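A Visit to the Wodari Open Day

Posted June 29, 2023

We use cookies to remember your settings and to count visits. Accept | Manage choices

I had wanted to see the Wodari building since April, when Liên Lâm told me they were opening the upstairs rooms to visitors for the first time. My interest is in packaging, mostly the small kind: candy wrappers, tea envelopes, soap papers, the printed sheets that go around a bar or a biscuit and are in the trash a minute later.
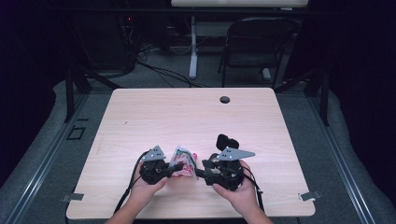
Wodari is on the second floor of the old Ngô printing works, up a flight of concrete stairs with a painted handrail. There is a freight elevator as well, and the staff will take you up in it if you ask at the door. Entry was free. Visitors signed a sheet, got a paper badge, and were sent around in small groups, each with one of the people who work there. Ours was led by Santosh Kandpal, who has been with the place since it was one room and a sink.

The first stop was the sorting room. Wrappers come in by the bag from schools, cafes and a few households, and everything is tipped out and gone through by hand. Paper goes one way and plastic film another. The difficult pieces are the ones that look like paper and have a plastic layer on the inside. Santosh showed us the test they use, which is to crumple the piece in your fist and then let go. Plain paper mostly stays crumpled. Film opens up again. The coated ones do something in between, and those go into their own bin until somebody has time to look at them properly.

We all tried it. I got two wrong out of the handful I was given. A man in our group who had worked in a bakery got every one right and was pleased about it for the rest of the tour.

After sorting comes flattening. Pieces worth keeping for the print collection are opened out, wiped with a damp cloth if they can take it, and put between blotting sheets under a board. The board has old lead weights on it from the printing works. Film doesn't hold a press well, so it is sleeved and kept flat in drawers. Jolene Fairweather runs this room. She told us that people always want to iron wrappers at home, and that she would prefer they didn't, as the ink can lift and the film shrinks. A warm room and a heavy book will do for most paper ones.

The collection itself is in a long narrow room with no windows. There are 1418 catalogued wrappers in it, plus a backlog nobody wanted to put a figure on. They are filed by color first and maker second, an order I had not come across before. The reason given was that people who come in looking for something usually remember the color. A visitor will say it was green and white with a red edge, and will have no idea of the name. I asked to see the drawer for red, white and green together, and it was one of the fullest. A good part of it was candy, with some soap and a run of noodle packets.

The oldest item we were shown was a twist wrapper for a brand called Grundik, faded almost to brown along the folds. They have never opened it out fully. The creases have become so weak that it would come apart, so it is kept in the shape it arrived in, in a shallow box with tissue around it. I thought this was a sensible decision. I have ruined a few of my own by insisting on getting them flat.

Duyên Đặng gave a short talk at the end on how the printing was done. Much of it was about registration, meaning how well the colors line up with each other. On cheap runs you can see a thin white line where the red should have met the green, or a dark one where the two overlap. She passed around a magnifier and some duplicates so we could find the errors for ourselves. This was the part of the visit I enjoyed most, and I would have stayed longer if the next group had not been waiting on the stairs.

There was tea afterward and a table of duplicates for sale at 5 for a dollar. I bought ten and was given a stiff envelope to carry them home in. The shop also had a folder made by Datow with clear pockets in a good size for bar wrappers, but they were down to the last one and another visitor already had it in her hand.

A few practical notes. The stairs are steep. The collection room is kept cool, so take a sweater. Bags have to be left at the desk, though you can keep a notebook, and they ask for pencil only. Our tour ran well over the time on the sheet. Parking behind the building is for staff, and I ended up leaving the car two streets away by the laundromat.

If you have wrappers to give, they will take clean ones in any condition. Put film and paper in separate bags if you can tell them apart. They can't accept anything that still has food stuck to it.

Comments (3)

Tài Trịnh
I went in the last group and we didn't get the magnifiers, they were running behind by then. Did she say anything about foil? I have a box of my aunt's with 1000 or so in it and half of them are foil backed.

Jolene Fairweather
Foil is fine, please don't wipe it. Bring the box in and we can go through it with you.

paperbag_k
Filing by color makes sense to me. I could draw you the one I'm after but I couldn't tell you who made it.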